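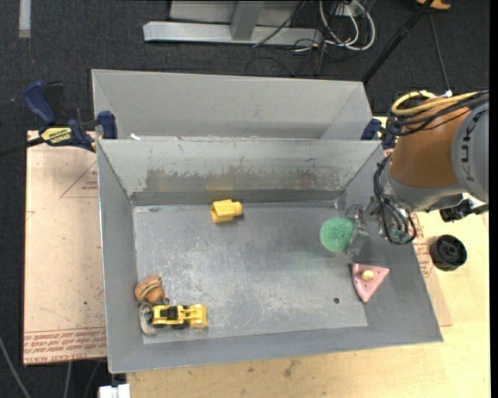 Home | Projects | Data | Notes | Contact

# Gandby bin set – house rules and data card

Hello, and thanks for downloading this. Gandby is a set of 1,678 grasp attempts made by an arm with a multi-fingered hand, working over a metal bin with a mixed bag of objects in it. I put the set together at Tralgate and I look after the files, so moans should come to me.

Most data cards I read tell you the size of the thing and leave it there. I've gone the other way and written down the rules we work to, as that's what people write in and ask about. Pinch any of them you like. They aren't a safety standard and they don't replace your own risk assessment. If you're starting from nothing, read the proper standards for industrial robots first and come back here for the fiddly bits.

## What's in the box

- `attempts/` – one folder per attempt, numbered from 0001
- `objects.csv` – the 147 objects, with weight, rough shape and a plain name
- `rules_log.csv` – every time we broke one of the rules below, and which one
- `splits/` – the train and test lists I use myself (please use them too, or say that you didn't)

The objects are a jumble on purpose: sponge balls, foam shapes, plastic blocks, toy vehicles, squashy animals. I wanted hard and soft things in the same bin, because sorting them into tidy families makes the job far too easy.

## Before the arm moves

1. Clamp the bin. Both sides, every session, and give it a good shove afterwards. If it shifts at all, the calibration is rubbish and so is everything you record after it.
2. Leave old scuffs and smudges alone, but wipe off anything sticky. I did once scrub the bin until it shone and the depth readings went all over the place, so never again!
3. Walk the cables. Move the arm slowly through its whole reach and watch the wrist. You're looking for anything that pulls tight or rubs.
4. Read the object list out loud and tick things off as they go in.
5. Test the stop button. With the arm moving, please – pressing it while everything is parked tells you very little.

## While it's running

Hands stay out of the bin unless the arm is stopped, and stopped means the button is in. "It's only paused" doesn't count. I've had this argument more than any other and I'm not budging.

Speed is capped at 200 mm per second anywhere near the bin. Yes, it's slow. You get used to it, and you can make your tea.

Don't tidy up between attempts. If a toy rolls into a corner, it stays in the corner, and the hand has to deal with it. The one exception is an object that's left the bin altogether: stop, put it back in the middle, and write `reset` in the notes column. We did that 19 times over the whole set.

A failed grasp is still an attempt. Keep it. Early on we binned the embarrassing ones, and the first model trained on what was left was wildly over-confident, so I threw that batch away and we began again in October.

## Labels

Each attempt gets one of `held`, `dropped`, `missed` or `unsure`. Held means lifted clear of the floor and kept there for three seconds. Two people label separately, and if they disagree it goes down as `unsure` and stays that way. I know it's tempting to talk it over until somebody gives in, but those disagreements are useful to have.

Soft objects cause most of the trouble. A sponge can be pinched by one edge and hang on for ages – is that a good grasp? By our rule, yes. By the Salinas rule, which asks for two fingers on opposite sides, quite possibly no. I've added a `salinas_ok` column so you can compare.

## Known problems

- Small objects hidden under bigger ones are listed as present even when you can't see them.
- The bin has sloping sides, so round things drift back to the floor. Don't expect results to carry over to a straight-sided box.
- Clock times in the first few folders are an hour out. Sorry.

## Using it

Free for research and teaching. If you use the splits, mention the Gandby set by name. The loader script was written for Plokach and should work with the current version, though I haven't tried it on the older one.

Filed under: Robots & Automation, Good Practice, Open Data

**3 comments**

**binpicker** – Rule 5 has been printed out and stuck on our door. Any chance of the object weights in grams?

**tea_and_torque** – We cap at the same speed and get the same complaints. Does `reset` count as a new attempt or carry on the old one?

**gandby-maintainer** – New attempt, always. Weights are in grams already, the column heading just doesn't say so. I'll fix it in the next upload.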